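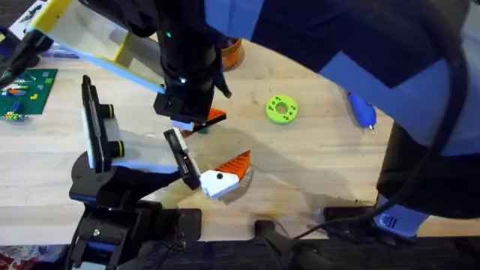
I finally got over to Wanaden in June, after a year of promising Florêncio Patrício I'd come see his planner. He met me at the door already talking about time parameterization, so I knew it was going to be a good visit!

Most of the lab runs on Narnine, their motion stack. The two-arm work is what I came for. Each arm used to get its own planner, and they'd politely wait for each other forever. Now both go into one joint problem, and whatever a gripper is holding gets added to the collision model, fins and pointy corners included. Replanning takes 59 milliseconds on the desktop under the bench, which made me a bit jealous (ours is still over a second).

I spent far too long in the log viewer, Tranalum. They have 1,113 recorded runs in there, and you can scrub through one and see the planned path against the joint readings. Florêncio showed me 2 where the grasp pose estimate drifted a few millimeters right before a handoff – same bug we've been chasing at home, I'm pretty sure.

Perception still gets its own repo, Sampaio, and the build takes some 30 minutes. Bring coffee.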